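Section 4. Surface Finishing and Care of Wood Boards

Pallby Downdraft Sanding Table, Models with Perforated Top
Set-up and Use Guide

4.1 Scope

This section covers hand and machine sanding of flat wood boards, application of oil finish, and routine cleaning of the table top after finishing work. It applies to cutting boards, serving boards, small shelves and similar flat work. For chair parts and curved work, see Section 5. For filter replacement, see Section 7.

Read Section 1 (Safety) before using the table for the first time.

4.2 Before you start

Check the following items each time the table is used for sanding.

1. Confirm that the main switch is in the OFF position.
2. Open the front drawer and check that the dust tray is seated against the rear stop. A tray that is not fully seated will let dust pass around the filter.
3. Check the filter indicator on the left side panel. If the indicator is in the red zone, replace the filter before continuing.
4. Wipe the top with a dry cloth. Remove glue drops, chips and staples.
5. Look for blocked holes. Clear them with the plastic pick supplied in the accessory bag. Do not use a drill bit or nail. Metal tools will scratch the coating around the hole.
6. Connect the hose if an outside collector is used. The Trevent adapter ring fits between the outlet and the hose. Tighten the clamp by hand, then one half turn with a screwdriver.

CAUTION: Do not collect metal sparks or hot particles with this table. Fine wood dust in the tray can ignite. Empty the tray before any change from wood to another material.

4.3 Placing the board

1. Place the board flat on the top with the side to be sanded facing up.
2. Leave open holes on all sides of the board. Air is drawn through the open holes only. A board that covers the whole top stops the air flow and overloads the motor.
3. If the board rocks, turn it over and check for a bow. Sand the crowned side last.
4. For boards shorter than the sanding pad, fit the rubber stop strip (part 14) along the far side of the board.
5. Switch the fan on and wait until the sound is steady before sanding.

Note: Boards with strips of different woods will not sand evenly if the pad is tilted. Soft strips wear faster than hard ones and leave a shallow dip. Keep the pad flat and let the weight of the sander do the work.
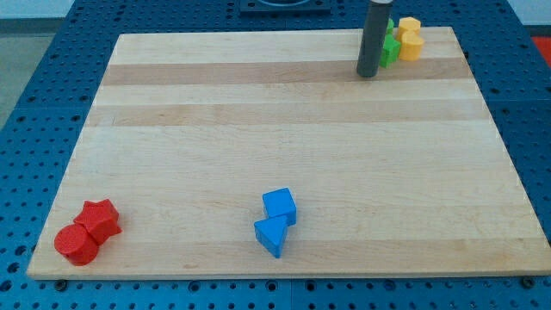 Figure 4-1. Maple board on the perforated top. Holes remain open around the board.

Wide boards may be placed across or along the top. The direction of the grain does not affect dust collection. It does affect the position of the operator, who should be able to follow the grain for the full length of the board without leaning over the fan housing.

4.4 Sanding sequence

Use the steps below for a glued board that has been planed or scraped. If ridges of dried glue remain on the surface, remove them with a card scraper first. Sandpaper loads quickly on glue, and the loaded paper will burn the wood.

1. Fit 80 grit paper. Sand the full surface until the joints are level. Check with a straightedge held across the joints.
2. Brush off the dust. Loose grains left from one paper will scratch the surface under the next.
3. Fit 120 grit paper. Sand until all marks from the first paper are gone. Hold a lamp low at the side of the board to find marks that remain.
4. Fit 150 grit paper and repeat.
5. Break the edges by hand with a sanding block. Two or three light strokes are enough. Do not round the edges with a powered sander.
6. Wipe the board with a damp cloth and leave it on edge until dry. The surface will feel rough.
7. Sand by hand with 220 grit paper, following the grain. Stop as soon as the surface is smooth.

Note: Do not go finer than 220 grit on boards that will be oiled. A polished surface takes up less oil.

Note: Knots are harder than the wood around them. Do not stop over a knot to remove a mark. Make full passes.

WARNING: Dust from some woods causes skin and breathing problems. Wear a dust mask rated for fine wood dust even with the fan running. The table reduces airborne dust. It does not remove all of it.

4.5 Oil finish

Oil must not be applied on the perforated top. Oil that drips through the holes reaches the filter and ruins it. Move the board to a separate bench, or fit the solid cover plate (Willey pattern, sold separately) over the top before opening the oil container.

1. Switch off the fan and wait for it to stop.
2. Remove dust from the board with a vacuum brush, then with a dry lint-free cloth.
3. Warm the oil by standing the closed bottle in warm tap water. Do not heat it on a stove or in a microwave.
4. Pour a small pool of oil on the center of the board. Spread it with a cloth to all edges.
5. Turn the board over and coat the other side. Coat the end grain twice. End grain takes up more oil than the face.
6. Stand the board on edge in a rack. Leave it for the time stated on the oil container.
7. Wipe off all oil that has not soaked in. Oil left on the surface will turn sticky.
8. Repeat until dry patches no longer appear.

Always coat both faces. A board sealed on one face only takes up moisture unevenly and will cup.

WARNING: Cloths wetted with linseed, tung or other drying oils can catch fire without a flame or spark. Place used cloths in a metal can filled with water and close the lid. Do not leave them in a pile, in a trash bin or in the table drawer.

For boards used with food, choose a finish labeled for food contact. Food-grade mineral oil does not harden and must be renewed when the wood looks pale or dry.

4.6 Cleaning the table after use

1. Let the fan run for a short time after sanding to clear dust from below the top.
2. Switch off the fan and unplug the power cord.
3. Lift the top panels one at a time with the two finger slots. Set them upright against a wall.
4. Vacuum the chamber. Do not use compressed air. It drives dust into the motor housing.
5. Empty the dust tray into a bag and close the bag.
6. Wipe the panels with a cloth dampened with water and mild soap. Dry them fully before refitting.
7. Refit the panels. Press down at each corner until the panel sits level with the next one.

CAUTION: Do not clean the top with acetone or lacquer thinner. Both soften the coating.

4.7 Service intervals

Empty the dust tray after each session.

Clean the pre-filter every 14 hours of use. Tap it against the inside of a trash bin, then vacuum the outer side.

Replace the main filter every 200 hours of use. Replace it sooner if the indicator stays in the red zone after the pre-filter has been cleaned. Use only the Sisodia cartridge listed in Section 9.

Check the motor brushes at 1,000 hours. Have the fan bearing replaced by a service center at 3,000 hours.

4.8 Common problems

Dust rises from the top during sanding.
Too many holes are covered, or the tray is not seated. Move the board and check the tray.

The board slides while sanding.
Dust on the underside, or the stop strip is missing. Wipe the underside and fit the strip.

Swirl marks appear after oiling.
A grit was skipped, or the pad was tilted. Let the oil dry, then return to 120 grit and repeat the sequence.

Dark streaks appear along a joint.
The paper is loaded with glue. Fit new paper and lower the sander speed.

The fan stops during use.
The overload switch has opened. Unplug the table, clear the top, wait until the motor has cooled, then press the reset button below the main switch. If the fan stops again, contact a service center.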